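Looking after a small gripper arm on the bench
119 shares · 23 comments

Wipe the mat before the arm, with a barely damp cloth, working along the grid lines. Specks of grit matter more than they look: one under a finger will throw the closing height out.

Power off before touching the fingers. Clean the faces with a dry cotton bud and keep oil well away from them. Nip the finger screws up a little at a time, left then right.

For the height check, bring the closed fingers down slowly and stop just above the grid. Jolán Bíró does hers every 100 hours. I do mine when I remember, and write the setting on masking tape stuck to the base.

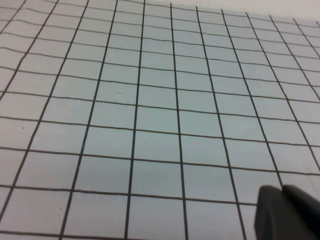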